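CHAPTER 7
Surfaces That Give: Cloth, Cushions and the Trouble with Flat

In this chapter
7.1 Why upholstery wrinkles
7.2 Tension, slack and the honest crease
7.3 The Skarkholm sitting trials
7.4 Reading wear on a used surface
7.5 Case study: the Prumwood waiting room

Buy a gray couch on a Saturday-morning whim and you will own, for a short while, a perfectly flat gray couch. Enjoy it. The showroom has spent a good deal of money on making that cushion look like a slab of cut stone, and the first person to sit down will undo the work in the time it takes to reach for the remote.

Most books on furnishing treat this as a failure. The cloth was cheap, the foam was cheap, or the owner was heavy and should have thought of that earlier. This chapter takes a kinder view. A covering that never moved would be a tabletop, and people who want to sit on tabletops are already well served.

A fabric cover is a sheet stretched over something softer than itself. Press on the soft thing and it gets shorter in one direction. The sheet does not. It was cut to fit the cushion on its best day, and now it has more cloth than it has cushion. The extra has to go somewhere. Some of it spreads out as a shallow dip with no clear border, and you can lose a coin or a cat in it. Some of it gathers into a fold. Where the fold goes depends on the weave, the seams, the direction of the load and how much slack the upholsterer left in, either by choice or because it was nearly lunchtime.

Students often ask which of these matters more. The dip tells you about the filling. The fold tells you about the cover. If you learn only one thing before the end-of-chapter exercises, learn to look at them separately, even when they turn up in the same place. They like company.

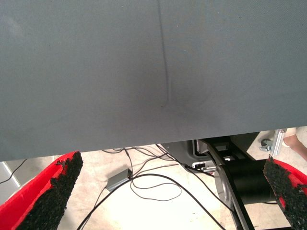

Figure 7.1 A curved crease in gray fabric, ending where the shading is darkest.

Shading is a poor witness, by the way. A soft dark patch on plain cloth may be a hollow, a stain, or the shadow of somebody leaning over to look at it. The old trade test is to move the lamp. A stain stays put and a shadow wanders off. A hollow does something in between – its dark side swaps over, and the patch seems to turn inside out. Plain fabrics make this easy. Patterned fabrics make it nearly impossible, as the makers of patterned fabrics have known for a very long time.

There is also the matter of the hand. Everyone in a furniture store presses the cushion with a flat palm, nods, and looks wise. The palm spreads its load so evenly that it tells you next to nothing, except that the cushion is there. Use two knuckles. Press, hold, let go, and watch how the cloth comes back. A tight cover on a slow foam will bag for a moment and then pull smooth. A loose cover on a quick foam will jump back and keep its wrinkle. The second one looks livelier in the store and older at home.

We will meet real numbers in Section 7.3. The Skarkholm trials put 19 covered cushions through a long and dull program of being sat on, with one sample, known in the records as 2107, lasting so well that it was suspected of having been skipped. Sample 1771 had the opposite problem. It creased in the first session, along a line nobody had predicted, and the line then stayed exactly where it was for the rest of the trial. The authors of the report call this "stable," a generous word for it.

Two trade names will come up often enough to be worth fixing now. Wodia is a tight flat weave with little stretch in either direction. It resists dips and takes folds badly, so that any crease it does accept it keeps, like a grudge. Joly is a brushed cloth with some give across the width. It forgives almost everything, and shows every smudge. Neither one is better. The right choice depends on who will be sitting there and whether they eat crackers.

Before you read on, find a cushion you have used for at least a year. Take off the throw, if there is one. Sketch the lines you see, mark any seam they start from, and note which side the light is on. Keep the sketch, since Exercise 4 asks for it. Students who did not make one have been known to draw it afterward from memory, and their cushions are always remarkably symmetrical.

7.1 Why upholstery wrinkles

Begin with the simplest case, a square of cloth pinned along all four sides over a block of foam. Nothing is pressing on it yet. The cloth carries a small, even pull from pin to pin, and as long as that pull lasts, the surface stays flat. Now take some of the pull away.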